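I've read a lot of guides that promise foam bracers you can't tell from real leather. I've made most of them, and I could tell every time. What follows gets you something that passes from the far side of a convention hall, and I think that's as much as anyone should promise.

The pattern is adapted from one Américo Simões drew for his Zollarora ranger costume. His has 17 pieces per arm. Mine has 2, and I've yet to meet anyone at Morkia who noticed the missing ones.

## Cutting and texture

Wrap your forearm in cling film, then masking tape, and draw the seam line on the inside of the arm. Cut along it, flatten the tape and trace it on to thin card. Add a finger's width at the wrist. Most patterns don't, and then your hand won't go through.

Cut the foam with a new blade. People will tell you to sharpen the old one as you go. Perhaps they have more patience than I do.

For the grain, screw up a sheet of kitchen foil, open it out and press it into the foam while the foam is warm from the heat gun. The special rollers Rotich sells do the same job, as far as I can see, for a lot more money.
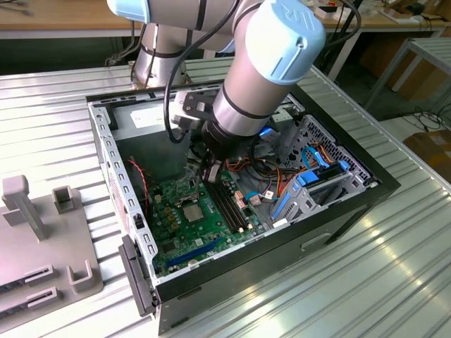 Do you need to seal the foam before painting?

Seal it whenever the piece is going to bend. Unsealed foam drinks the first few coats and then cracks along the elbow edge. Three thin coats of flexible sealer are enough, left to dry between each one.

## Colour

Start with a flat mid brown. Let it dry overnight, whatever it says on the tin.

Water down some black and brush it into the creases, then wipe it off with a damp rag. Wipe off more than you want to. The usual advice is to finish by dragging gold over the raised parts, and I'd leave that out altogether unless your character is a trophy.

If the surface looks too shiny, go over the high spots lightly with 600 grit paper. Don't do this near the edges, where the paint is thinnest.

## Fixing the straps

1. Mark the strap positions while you're wearing the bracer, with your arm bent.
2. Punch the holes before gluing anything. A drop of Kundum contact glue behind each hole helps a bit, though it isn't the miracle the label makes out.

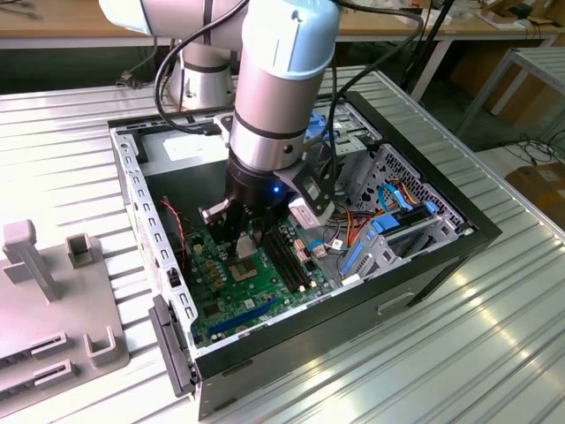
3. Thread the straps and leave them long. Trim them only after you've worn the bracers for an evening.
4. Put a strip of felt inside, where the buckle would rub.

## Looking after them

Store them around a rolled towel and out of the sun. I've seen it claimed that a hairdryer brings squashed foam back to its old shape. Mine came back to a different shape, and I had to cut a new left one.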